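Subject: Re: Parish walk, Prudville to Jarkton
Date: 2022-05-11

> Is the path past Derkis Farm open again? Last year we had
> to go back by the road, and it added a good hour.

It is open. The council put in a new stile in the spring and the nettles have been cut as far as the brook. The lower field is still boggy — wear boots.

We start from the Prudville bus shelter at 10 and should reach Bangash Mill by noon. 24 people have put their names down so far. The whole route is 5 miles, nearly all of it flat. 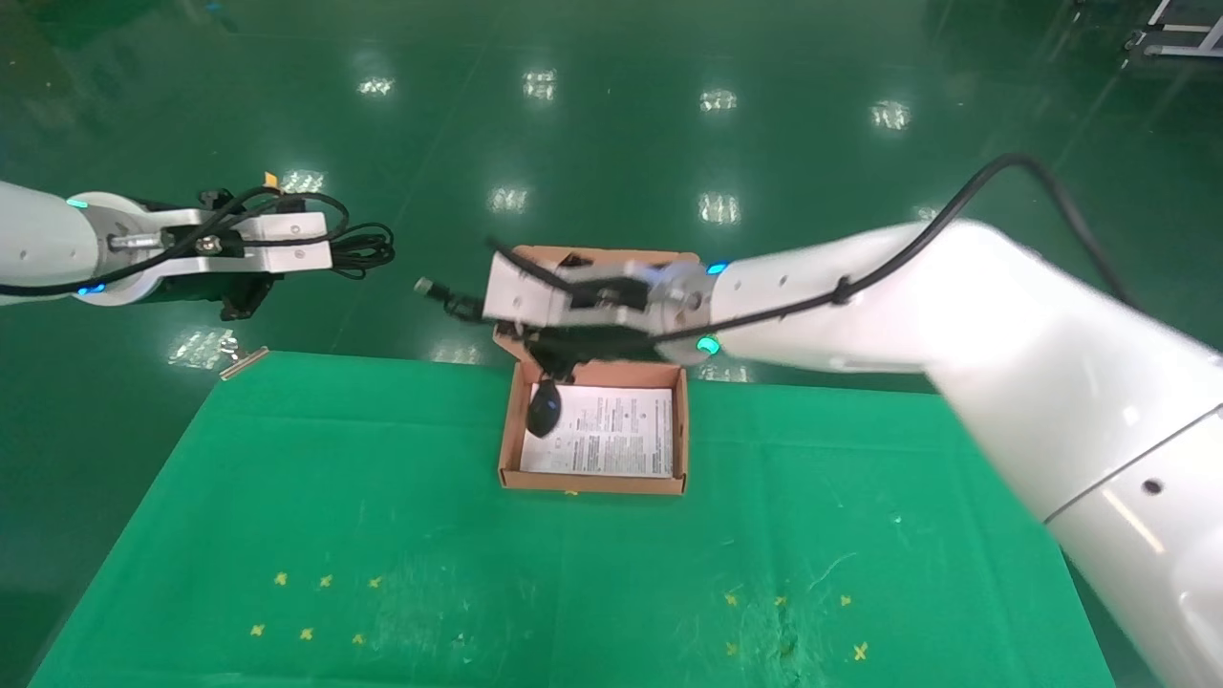 The 447 bus runs back from Jarkton once an hour until six. Dogs are fine on a lead, but there are lambs in the two fields after the mill. Please bring your own lunch, as the mill tearoom is shut until the end of May.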